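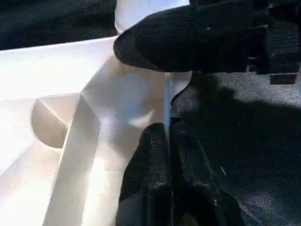

Posted by Damian Hofstetter on 2026-07-14
Filed under: House, Money

I finally closed my account with Hesari, the storage company, and got my deposit back. It took 4 emails and two phone calls. I kept notes because my sister is about to rent a unit and asked me what to watch for.

I took the unit in February when I moved out of the place on Widmer Street. The plan was to use it for two months. The rate on the website was fine, but it was an opening rate, and it went up in the third month. The letter telling me so went to my old address. I had given them the new one at the counter, and the man wrote it on a sticky note. Put your change of address in through the account page and save the confirmation.

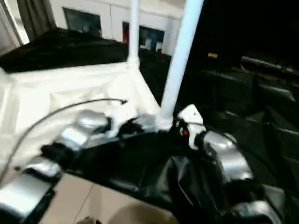 The insurance was the other thing. They add a plan called Fosar to every contract unless you show that you have your own coverage. My renter's policy already covered things in storage, up to a limit. I sent the policy page in and they took Fosar off the next bill, but they would not refund the months I had paid.

Moving out was easy enough. I rented a van from Rudier and did it in two trips. Most of what I had been paying to keep was books, a bed I no longer like, and boxes of kitchen things I had replaced by spring. I gave the bed away the same afternoon. If I had gone through the boxes before the move, I would have needed a closet and no unit at all.
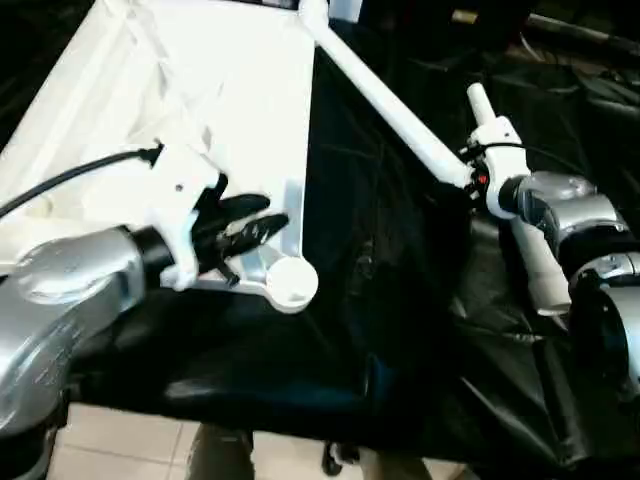 The deposit was $250. The contract says it comes back within 7 days of an empty unit and a returned lock. Mine did not. The first email got an automatic reply and the second got a person who said the unit was still marked as occupied. I had taken a picture of the empty floor with the door number showing, so I sent that. They asked for it again a week later. After the second call the money was in my account the next morning.

I would use them again for a short stay, at the opening rate, with my own insurance. My sister is looking at a smaller place across the river that charges by the week. I told her to ask about the lock, too. Mine cost extra and they kept it.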